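Notebook: walnut ink, batch two
June 21, 2019

Strained the big pot this morning and I am so pleased with the color!
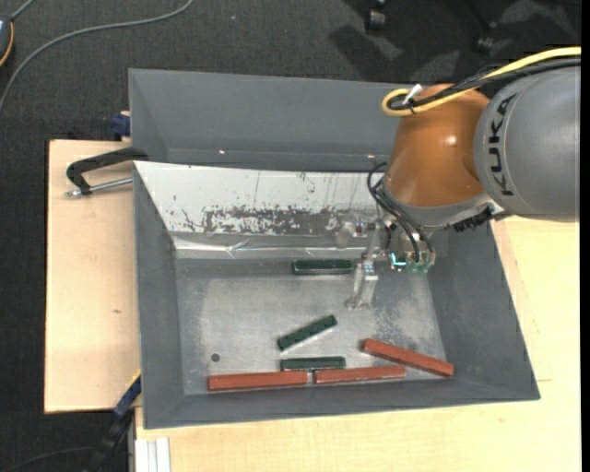
First batch (the May one) came out a thin tea brown, pretty on the page but useless for lettering. It faded back to almost nothing once I put a wash over it. I'd used dried husks from the bottom of the sack, mostly dust, and I think half of what I weighed out was dirt. So for this one I picked through them properly and only kept the black leathery pieces. Weighed in at 1,596 g after picking, which filled the enamel pot right up to the handles.

Soaked in rainwater from the barrel. Tap water here is hard enough to leave a crust on the kettle and I wanted to take that out of the equation. Left the lid on overnight, then brought it up slowly and held it just under a simmer for the whole afternoon. Topped up once. The smell is somewhere between wet leaves and coffee, and it gets into your hair, so if you're doing this at the Govness shop please open the back door first.

Strained through the coarse cloth, then the fine one, then the fine one again. Three passes is the right number. After two there was still a sludge at the bottom of the jar when I let it stand, and that sludge is what clogged my pointed nib last time. Then back on the heat, no lid, to reduce. This part took forever, but oh, it's worth it. You dip a scrap of paper in every so often and watch the strip get darker and darker, and there's a point where it goes from brown to a brown that's nearly black with a red edge where it pools. I stopped there. Could probably push further but I got nervous about it going syrupy.

Test strips, all with the same broad nib:

Mestero cotton, hot press: lovely. Crisp edges, no feathering at all, and it shades beautifully at the end of a downstroke.

Mestero cotton, cold press: good, a bit of skipping on the upstrokes, but that's the texture and I rather like it.

Pleline sketch pad: feathers badly. The sizing must be very light. Adding gum arabic helped some, see below.

Old ledger paper from the drawer: the best of the lot!! Hard, smooth, a tiny bit yellow already, and the ink looks as if it has always been there. I wish we had more of it. There are maybe a dozen sheets left and I'm hiding them.

Gum arabic. Tried it in a small jar, separate from the main batch, a few drops at a time until the ink stopped running off the nib so fast. It's glossier with the gum and sits up on the paper more. On the ledger sheets I prefer it plain. On the Pleline it's the difference between usable and not. Write the amount down next time, I went by eye and now I can't repeat it.

Mold. A few whole cloves in each jar, plus a splash of alcohol in the one I'm going to keep longest. One jar gets nothing added and lives on the windowsill so we can see how long it lasts. Please don't tidy it away even if it looks disgusting, especially if it looks disgusting.

I also put a rusty nail in the smallest jar, following the note in Virág (the green binder with the dye recipes, second section). It's supposed to push the color toward gray-black. A couple of hours in and the dip strip already looks cooler next to the plain one, though that might be me wanting it to. I'll pull another strip in the morning and put them side by side in daylight.

Lightfastness: cut one strip from each paper, half under foil, taped to the south window. Leaving them up for 60 days. Walnut is meant to hold up well and I'd love to have our own strips to show for it.

To do
- label the jars before I forget which one has the gum
- new fine cloth, the old one is done for
- try a reed pen, the broad nib is flattering everything
- ask about husks for the fall, fresh green ones if we can get them
- rinse the enamel pot again, there's a tide line

Recent entries
Walnut ink, batch one (too pale)
Cutting reed pens without splitting them
Madder on cotton, second try
Paste paper with leftover rice starch
Where the good blotting paper went

Get new notebook entries by email. Enter your address to subscribe. You can unsubscribe at any time.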